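Inspection checklist: table chores with two hand-held grippers
Site: Drimberg hall
Filled in by: Stellan Midtbø
Read by: Ingegerd Hedlund
Date: 29/03/2021
Sheet 1778

The question for Sjögren is still the same as before: can a machine put dishes in order at home, or do we only wish it? I write OK, NOT OK or WATCH, and after it my comment. 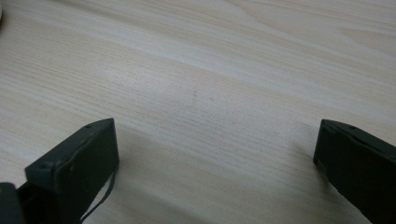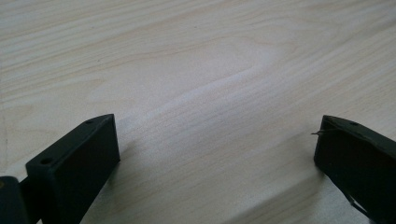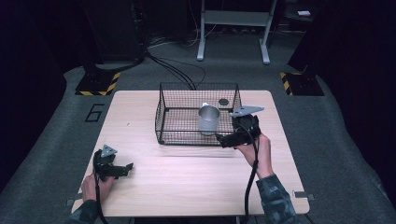 1. Table and surface
Top smooth, nothing sharp to touch: OK
Marks on the wood: WATCH. Two small brownish marks, seen in the first picture. I do not know if it is a stain or a scuff. Please wipe before the next round and write down if they stay.
Clips at the front corners: OK. I pulled at both by hand.

2. Grippers
Fingers open wide, both tools: OK
Screw holes in the fingers: WATCH. Teodor must check the screws with the small key.
Thin strand at the tip of the right finger, second picture: NOT OK. It can be a fiber or only dirt. Remove it with tweezers, do not pull it with the fingers.

3. Cables
Gripper cables hang down past the table edge: WATCH. A sleeve can catch there. I would like them tied to the forearm.
Cables on the floor behind the table: NOT OK. Tuva stepped on them two times. Cover is ordered, comes in April.
Tape on the stand bases: OK, easy to see.

4. The chore itself
Metal cup in wire basket: WATCH. With a person holding the grippers it goes well. The machine alone managed it three times of 12. It closes too early and pushes the cup against the mesh.
Flat black disc in the basket: NOT OK for machine work. Too low, the fingers touch the wire first.

5. My opinion
For the cup, maybe next year. For a full kitchen, no. Ottar is more hopeful than me and he may write his own comment under mine.

Open points: 2 (strand), 3 (floor cables), 4 (disc).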